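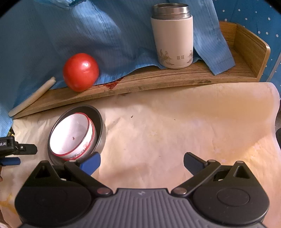 # Two hand-held grippers, nested bowls: how do we stop the demos from disagreeing?

**dorness_lab2**

Our student project (two-semester course, team name Rirnent) is collecting demonstrations for a table-clearing task. The target behavior is to separate nested bowls and move them out onto the sheet. We record with hand-held grippers, one per hand. The plan calls for 100 demos per bowl arrangement, and the first arrangement, two white bowls with red rims inside a round metal one, is finished.

The trained policy reaches the bowls and then stalls. On replay the gripper closes above the top rim, opens, and closes again. Training loss looks normal. Validation loss flattens early and stays flat.

Setup:

- pads face each other and start wide open
- metal bowl starts near the left jaw
- white bowls are tilted to the left inside it
- sheet is taped at the back only and creases when a bowl is dragged
- policy input is the wrist camera plus jaw width, no force signal

Several of us took turns recording and there was no written procedure. Some of us pinched the top bowl by the near rim, others went over to the far side. Is that enough to cause the stall, or should I be looking at the camera calibration first? Our review is in May and I would prefer not to record everything again.

---

**geraghty_bench**

It is enough. A near-rim grasp and a far-rim grasp are two separate modes. If your policy head predicts a single mean action, it will aim between them, and between them is the open middle of the bowl. The jaws close on air and the next observation looks like the start of the grasp, so it repeats.

Check this before touching the calibration:

1. Take the jaw position at the first closing event in each demo.
2. Express it relative to the bowl center -- not relative to the table.
3. Plot all 100 points.

Two clumps means two modes. You can then train on one clump only, or switch to a policy class that handles multiple modes. Training on one clump is quicker and needs no new code. If the smaller clump has only a handful of demos, drop it anyway.

Calibration errors normally look different. The gripper misses by the same offset every time, in the same direction in the camera frame. You would see it on single objects too. Put one bowl out by itself and run the policy. If it also misses there by a constant amount, come back and post the offset.

On procedure, write one page and make every operator read it. Ours at Berkeck covers which hand goes first, which rim, how far to open before the approach, and how long to hold still at the end. We also reject any demo where the operator regrasps. Regrasps teach regrasping.

---

**plainwasher**

Tape the sheet on all sides. We had wrinkles and it messed up everything.

> **dorness_lab2:** Did it change the success rate or only the look of the video?

> **plainwasher:** didn't measure it. It felt better.

---

**mode_3121**

Agree with the plot. Two additions.

First, look at jaw width over time. With hand-held tools people squeeze early while still moving in, and the closing event gets labeled before contact. Compare the width at the end of the squeeze with the thickness of the bowl rim. If the recorded width goes to zero, that demo has no grasp in it, whatever the operator remembers.

Second, check how often the other gripper shows up in the wrist view. With two tools in use, the left one can sit at the edge of the right camera's image. If it is there in some operators' demos and missing in others, the policy may pick it up as a cue. Fix a parking position for the idle hand and put it in the written procedure.

I would not tape the front edge of the sheet. It lifts when a bowl catches it, and then you have tape in the workspace.

> **dorness_lab2:** Plotted it. Two clumps, 61 near rim and 39 far rim. Retraining on the near-rim set tonight. The idle hand was all over the place, so that goes on the page too.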